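December 2018

The Second Life of Stale Bread

Home cooks are going back to bread dumplings, and a small bakery in Pilell has built its winter around them

By midafternoon the shelves at Lis are mostly bare. What's left is four or five round loaves, a tray of rolls and a heel of rye that has been used to prop open the slicer guard. In most bakeries this would go into a bin bag or out the back door to a farmer with pigs. At Lis it gets cut into cubes, spread on racks over the cooling oven and left until morning.

The cubes become dumplings. From the first cold week until the end of April, the bakery sells them out of a glass-fronted cooler next to the register, packed in boxes of 12. Last winter it sold 2952 boxes, more than it sold of any single loaf.

Bread dumplings are old food. Versions of them turn up wherever people baked once a week and had to do something with the last third of the batch. The method hardly changes from place to place. You soak dry bread in milk, bind it with egg, season it with onion and parsley, shape it and cook it in salted water. After that everyone has an opinion. Some households want bacon. Some want nutmeg and will not discuss it. In the hill villages above Pilell they add a spoonful of sour cream and roll the dumplings the size of a child's fist.

The dish dropped out of favor for a while. Sliced bread doesn't dry well, for one thing. It goes from soft to moldy without passing through a useful stage, and a dumpling made from it turns to paste. Cooks who tried their grandmother's recipe with a supermarket loaf got a pot of cloudy water and gave up.

The return of the plain crusty loaf has helped. So has the price of butter, which has pushed people toward filling dinners that don't need much of it.

The bread matters most. Lis uses a white loaf with a little rye in it, at least two days old. The cubes should be about the size of a thumbnail and dry on the outside, with some give in the middle. If they are hard all the way through, they need warm milk and a longer soak. If they're still soft, they need a few minutes in a low oven.

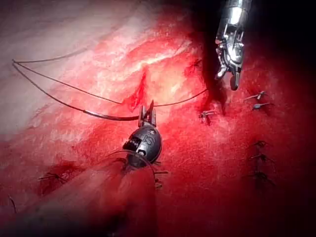 Can you use bread that has been in the freezer?

Frozen bread works fine as long as it gets time to dry. Thaw it whole, cut it, and leave the cubes uncovered on the counter overnight before you add any milk.

The milk should go in slowly. A common mistake is to pour on a full pint and then chase the mess with flour. Flour makes the mixture easy to handle and the dumpling heavy. The bakers at Lis pour on half the milk, wait, press the bread with the back of a spoon, and add more only if the bottom of the bowl is dry. The eggs go in next, then the onion, cooked soft and cooled. The whole thing rests for half an hour before anyone touches it again.

Shaping is done with wet hands. Press firmly enough to close the cracks — a crack is where the water gets in — and stop there. One test dumpling goes into the pot before the rest. If it falls apart, the mixture gets a spoonful of dry crumbs. If it holds but eats like a rubber ball, it gets more milk.

The water should barely move. A rolling boil will knock the outsides off. Fist-sized dumplings take roughly 10 minutes after they float, smaller ones less. Lift them out with a slotted spoon and let them sit on a towel for a minute, or the sauce slides off.

As for sauce, mushroom is the usual choice in Pilell, made with whatever was dried in the fall. The lunch counter at Tikia, across the square from the bakery, serves them in beef broth with a lot of chives. On cold days there is a second version, sliced and fried in lard, with a fried egg and pickled beets. Leftover dumplings are better for this than fresh ones. They should be cold from the refrigerator and cut as thick as a finger.

The dish has its own event now. The Plurneo, a one-day dumpling market held in the old grain hall, drew 1051 paying visitors this year. Entry includes a bowl and a fork, and you give the fork back. Most stalls sell bread dumplings of one kind or another, though a few do potato, and one does plum with browned crumbs. The plum line was the longest.

Lis had a table near the door and ran out before two. The bakery plans to bring double next time, if it can save up enough bread. Regular customers have been asked to hold on to their heels and bring them in, clean and dry, in a paper bag.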